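Beltance Hall Newsletter, February
KITCHEN AND TABLEWARE: where we're up to

Quick one this month as the print deadline crept up on me. Kitchen cupboards first, then the silver stuff, then dates.

The big cupboard beside the servery has been emptied, wiped out and put back. Took most of a morning. Plates on the lower shelves now, stacked by size, so please don't put the dinner plates back on top of the bread and butter ones. Bowls to the left. Mugs are on the hooks or on the trolley, not in with the glasses, we lost 2 good tumblers that way over Christmas. Tea towels in the second drawer down. If you take them home to wash, thank you, but bring them back!

The Pollari donation. For those who missed the last meeting, when the Pollari tearooms shut up shop we were offered whatever was left in their storeroom and said yes before anyone had looked. Eleven cartons. Some of it is lovely, some of it is chipped and has gone straight in the bin. Nearly 100 saucers and nowhere near enough cups to match. If you have an odd cup at home and want a saucer for it, come and have a rummage.

Then there is the metal tableware, which is what most of the questions have been about. Stemmed pieces, serving dishes, a few trays, jugs. We're going through it a bit at a time on the table and sorting into keep, polish and op shop. Stainless is a keep, nearly always. It stacks up to years of hall use and doesn't mind being dropped. Plated things where the plating has worn through are going to the op shop unless somebody puts their hand up. 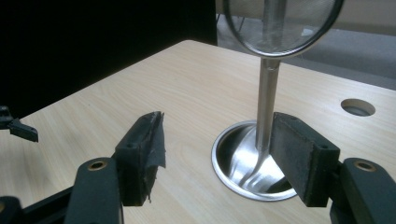
Cleaning. Please, please no steel wool. Warm water, a drop of dishwashing liquid, soft cloth, dry it straight away or the tank water leaves spots. For the brushed finish go with the grain and not round and round. Bicarb paste is ok on tea stains, rinse it properly though as it dries white in the joins where a stem meets its base. Polished rims want a dry microfibre to finish. There's a packet of new cloths under the sink, blue ones, leave the old yellow ones for the floor.

Also when you put stemmed things away stand them up, bases down, with a bit of gap between. Laying them on thier sides scratches the rims and they roll. Shelf liner has been cut for the top shelf of the narrow cupboard and there's a spare length behind the door if anyone feels like doing the one underneath.

Benavides Hardware have offered us a discount on lidded tubs for the items that only come out for big functions. Thinking 5 of the medium size, clear so we can see what's in them. Labels on the END please, not the lid, as lids get swapped. Christmas things stay where they are for now.

Still wanted: a decent cutlery tray, one long serving spoon, the lid for the large teapot (brown, has anybody got it at home?), and a second washing up rack. The old rack is rusting and leaves marks on the bench.

Next sorting session is at 10 am, date on the noticeboard once the Skamik Road playgroup have confirmed their bookings. Bring an apron and a marker pen. Morning tea provided, plates of slice very welcome. If you can't make it but want first look at the op shop box, leave a note in the kitchen book and we'll hold it over till the end of the month.

Urn is fixed by the way. Fill it to the line only.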